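Household Textile Discard in Vodinville: Survey Report
Module project, group 2
Xuân Đồng, Lungile Nel, Ettore Negri
Supervisor: Lindiwe Ngcobo
Submitted 13 April 2023

1. Background

Clothing makes up a growing part of what households throw away, but local figures are hard to find. Council records in Vodinville list textiles together with carpets and mattresses, so the share due to clothing alone cannot be worked out from them. This project set out to measure it by a household survey and by weighing discarded items at one collection point.

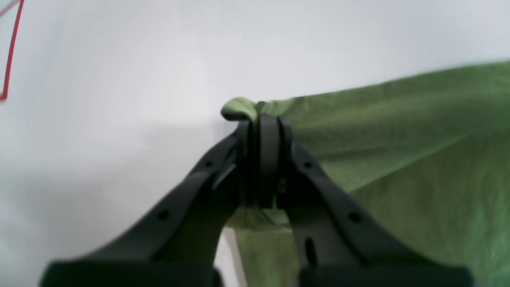
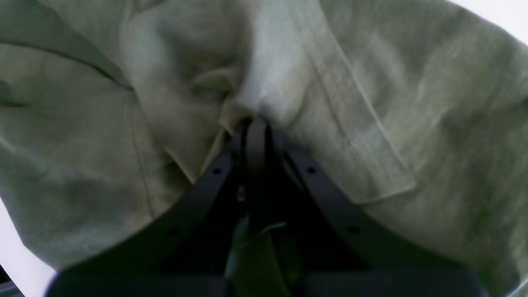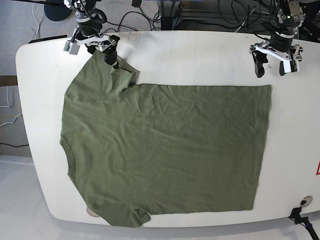 Green fabric, gripped or folded.

The report covers everyday clothing only. Shoes, belts, bags and bedding were left out. Uniforms were counted where the household had paid for them.

2. Method

2.1 Survey

A paper form was delivered to 101 households in the Masilela district. It asked how many items of clothing had been discarded in the past year, why, and by what route (general waste, charity bank, resale, gift, cut up for rags). Respondents were asked to answer from memory. A diary would have given better data, but the time allowed for the project ruled this out.

2.2 Weighing

Items left at the Irov Street textile bank in November were sorted by type and weighed on a bench scale. The scale was checked against a reference weight at the start of each session. Damp items were set aside and weighed again the next day. In total 3,773 items were recorded. Each was given one of four condition grades, from A (wearable as found) to D (fit for fibre recovery only).

Two of us graded every item separately. Where the grades differed, the lower one was kept. Most differences were between B and C and concerned fading and pilling, for which the written guide was too loose – it should have included reference swatches.

3. Results

Of the forms delivered, 28 came back complete. T-shirts were the item most often reported as discarded, followed by socks and children's trousers. The usual reason given for T-shirts was loss of shape at the neck or hem. For trousers it was size.

Charity banks were the most common route for outer garments. Underwear and socks went almost entirely to general waste, including pairs described as unworn.

The weighing gave a different picture. Knitwear and coats accounted for most of the mass, although T-shirts led by number. Any figure quoted by weight will therefore understate how often light garments are replaced. Grade A items were found in every category. Several still had shop tags attached, and these were recorded under B if the tag had left a hole.

4. Sources of error

The response rate was low, and households that already sort their waste were probably more willing to reply. Recall over twelve months is poor for small items. The textile bank serves a wider area than the survey did, so the two data sets should not be combined. One session sheet was lost and its items are not in the total.

Fibre content was taken from care labels where present. Items with no label were entered as unknown, even when the fibre seemed obvious by touch.

5. Further work

A second survey with a four-week diary is planned for the next group. Faisal Kiani has agreed to keep the bench scale and the grading sheets in the Vudel store until then. The grading guide needs to be rewritten before it is used again, with separate entries for fading, pilling and seam damage. The blank form and the full weighing table are given in Appendices 1 and 2.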